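拼板木台面的打磨与上油

作者：Tegwen Jenkins
最后更新：8月

本文适用于由窄木条胶拼而成的实木台面，包括厨房操作台、工作台和餐桌。表面有聚氨酯漆膜的台面须先完全脱漆，脱漆方法另见专文。

一、检查

用直尺沿对角线和长边各量一遍。翘曲超过3毫米时先处理支撑结构，单靠打磨无法校平。拼缝开裂宽度在0.5毫米以内的，可用同种木粉调木工胶填补；更宽的裂缝应嵌入木条，胶干后刨平。

水渍发黑通常是单宁与铁反应所致，打磨两遍仍不消退时，可用草酸溶液局部处理，之后以清水擦净，晾置一夜。操作时戴手套和护目镜。

二、打磨

使用圆盘偏心砂光机，砂纸目数依次为80、120、180、240。台面状况较好时可从120目开始。每换一次目数，先吸尘，再用微湿的布擦一遍。相邻木条的纹理方向可能不同，手工打磨时始终顺木条长度方向走，不要横磨拼缝。

机器移动速度以每秒2至3厘米为宜，不加压。边缘处砂盘悬出不超过三分之一，否则容易磨出塌边。240目结束后喷少量清水，待木毛竖起并干透，再用240目手砂轻扫一遍。

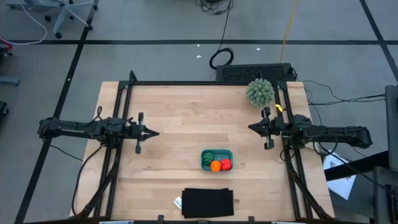
三、上油

食品接触面选用纯桐油或食品级矿物油，其余台面可用硬蜡油。Trolholm工坊的一张样台面积为1.8平方米，首遍桐油用量177毫升，三遍合计287毫升。浅色木材吸油较慢，用量应相应减少。

1. 油温与室温一致，室温不低于15℃。
2. 用无绒布蘸油，顺纹薄涂，端面多涂一遍。
3. 静置20分钟，擦去全部浮油。残留浮油会结成黏膜，只能重新打磨。
4. 桐油每遍间隔不少于24小时，硬蜡油按罐体说明。
5. 台面底部同样上油，至少两遍，以减小两面含水率差异。

用过的油布须摊平晾干或浸入水中，不得揉成团丢弃，干性油氧化放热可引起自燃。

四、固化与养护

桐油完全固化需要三至四周，室内相对湿度在62%左右时还会略慢。固化期内不要放置热锅，也不要长时间覆盖桌垫。

日常清洁用拧干的湿布，随后擦干，避免使用含氨清洁剂。滴水测试：水珠在5分钟内渗入，说明需要补油。补油前用320目砂纸轻磨，一遍即可。矿物油不固化，厨房台面每月补一次。

五、常见问题

涂后发花：多为前一道砂痕未磨净，退回120目重做。
拼缝处有亮线：溢胶未清除，用刮刀刮至露出木纹，再补油。
表面发黏：浮油未擦净。先用少量松节油擦拭，无效则重新打磨。

评论（62） 分享（177）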